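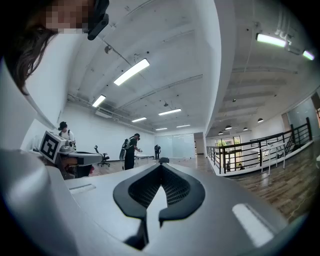

Upper floor of the Podbridge building, Prestville: rectangular light panels below exposed beams, ducts and pipes, with a row of pendant lamps above the atrium.

PRUSTNESS COMPLETES OPEN-CEILING OFFICE CONVERSION AT PODBRIDGE

Upper floor in Prestville keeps its services on view; leasing of remaining desks opens in February

PRESTVILLE – Prustness, the commercial interiors contractor, has completed the conversion of the upper floor of the Podbridge building into a large open office. The work covered removal of the suspended ceiling, relocation of electrical and mechanical services, replacement of the lighting layout and repainting of walls and overhead surfaces. The floor has been handed over to the building operator, Majali Workspace, and is in use.

The upper floor was previously divided into enclosed rooms under a tiled ceiling. The partitions were non-structural and were taken out at the start of the program. The tile grid was removed in the same phase, exposing the beams, ducts and pipes above it. Majali Workspace had asked for a design with a new grid at a higher level as one of the options. Prustness surveyed the void and recommended leaving the ceiling open, with the services cleaned, re-supported where needed and left accessible.

"A second grid would have recovered very little height once the ducts were boxed in," said Ulises Giraldo, project engineer at Prustness. "The duct runs were in fair condition. Most of the effort went into hangers, cable routes and old penetrations that had never been closed properly."

Ceiling and services

The ceiling is finished in white to match the walls. Redundant cabling left over from earlier tenancies was stripped out before painting. Live cable was rerouted along the beam lines so that crossings over the desk area were kept to a minimum. Pipe supports were checked individually and replaced wherever the original fixing had been made to the old grid frame.

All valves, dampers and junction boxes on the floor can be reached from a standard platform ladder. Under the previous layout, access to the same items required lifting tiles, and in several rooms furniture had to be moved first. A marked-up services drawing has been left with the building operator, and the identification tags on the pipework correspond to the references on that drawing.

Cooling on the desk side includes a wall-mounted air conditioning unit, placed below ceiling level so that its filters can be changed without working among the ducts. Condensate from the unit is taken to an existing drain point. The main ventilation plant serving the building was outside the scope of the contract and has not been altered.

Lighting

The main office area is lit by rectangular fluorescent panels. Prustness retained this type of fitting at the request of the operator, which holds spare lamps and control gear for the same fittings elsewhere in the building. A conversion to LED was priced and has been deferred until the existing stock is used up. The panel housings, mounts and supply connections were specified so that the change can be made later without new wiring.

The panels are switched in 4 zones. Each zone follows the desk layout and has its own wall control, and the zones nearest the windows may be turned off while the rest of the floor remains lit. The previous arrangement switched the lighting room by room, and removal of the partitions would have left control points in positions that no longer made sense. New switch drops were installed at the entrance and at the far end of the floor.

The adjoining ceiling section is treated separately and carries long tube fittings. Over the open atrium, small dark pendant lamps hang in a row. The pendants were selected for the open void, where broad panels would have been difficult to support and service. Each pendant is suspended from its own fixing, and the row is on a separate circuit from the desk lighting.

Design illuminance for general circulation is 200 lux. Desk areas are laid out for higher levels, and tenants who carry out close work can add task lamps from the desk outlets. Readings were taken after dark, with all fittings on, and have been included in the handover file.

"The atrium and the desk floor have different requirements, and they are cleaned and relamped by different methods," said Giraldo. "Separate circuits let the operator isolate one and leave the other running. It is a simple point, but it was not possible with the wiring we found."

Acoustics

Removing a tiled ceiling generally increases reverberation, and the design team tested the floor before and after the strip-out. Absorbent lining was added to selected wall areas and the duct sections closest to the desks were fitted with new internal attenuators. Desk positions were then adjusted to keep the noisier shared equipment away from the atrium edge, where sound carries to the level below.

Majali Workspace will repeat the acoustic test once all desks are let. Provision has been made for hanging baffles between the beams if further treatment is required. The fixing points are already in place and are shown on the services drawing.

Program and working methods

Conversion work took 6 months. The rest of the building remained open during that time, which governed the order of the work and the hours in which it was done. Strip-out, drilling and other loud operations were limited to the early morning and had to stop by 9 a.m. Deliveries were brought in through the rear entrance, and long lengths of conduit were cut off site to suit the service elevator.

The atrium was the main constraint. A temporary deck was installed across the opening so that overhead work could be carried out above it, and the deck was removed in sections as the pendant row was completed. The ground-level route through the building was kept open beneath the deck by agreement with the operator.

Tiles, grid members and partition framing were sorted on the floor before removal. Metal from the grid and framing was sent for recycling. Doors and door hardware in usable condition were retained by the operator for use on the lower floors.

Scope of works

The contract included the following items:

Removal of suspended ceiling grid, tiles and non-structural partitions
Cleaning and re-supporting of exposed ducts and pipes
Removal of redundant cable and rerouting of live circuits
Installation of ceiling light panels, tube fittings and atrium pendants
New lighting zones and wall controls
Local air conditioning to the desk area
Acoustic lining and duct attenuation
Painting of walls and ceiling
Labeling, testing and record drawings

Floor finishes in the stairwells, the elevator lobby and the ground-level entrance were not part of the contract.

Availability

Majali Workspace will begin leasing the remaining desks on the upper floor in February. Desks are available singly or in groups, and the layout can be altered within each lighting zone without electrical work. Larger tenants may take a full zone. Floor plans, outlet positions and the lighting zone schedule are available on request from the Podbridge building office.

A second phase, covering the level below, is at the survey stage. Prustness expects to submit its findings on the condition of the ducts and pipes there before any decision is made on the ceiling.

About Prustness

Prustness is a commercial interiors contractor based in Prestville. The company carries out strip-out, services and fit-out work in occupied buildings, with individual floor areas starting at 1000 square feet.

Media contact: Ulises Giraldo, Prustness, Prestville

ENDS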